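How I Clean and Seal a Concrete Floor Over a Weekend

I put this off for years, and then one December I finally did the workshop floor. If yours is bare gray concrete that sheds dust every time you sweep, you can fix it yourself for not much money.

Start by moving everything out. Sweep twice, then vacuum the edges, where the grit hides. Mix your degreaser in a bucket, scrub it in with a stiff brush and rinse until the water runs clear. Mine took three rinses!

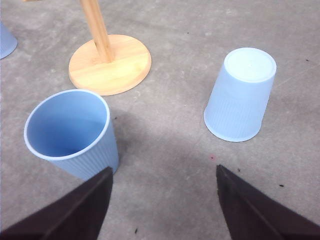 Rosaire Ross
Home Projects Writer

Now let it dry – properly dry. I tape down a square of plastic overnight, and if there's moisture under it in the morning, I wait another day.

Pour the sealer into a tray and roll it on thin, working from the back wall toward the door. Puddles turn cloudy, so roll them out right away. Give it the time on the can before the second coat, and roll that one crosswise to the first. I stayed off mine for two days before moving the shelves back in.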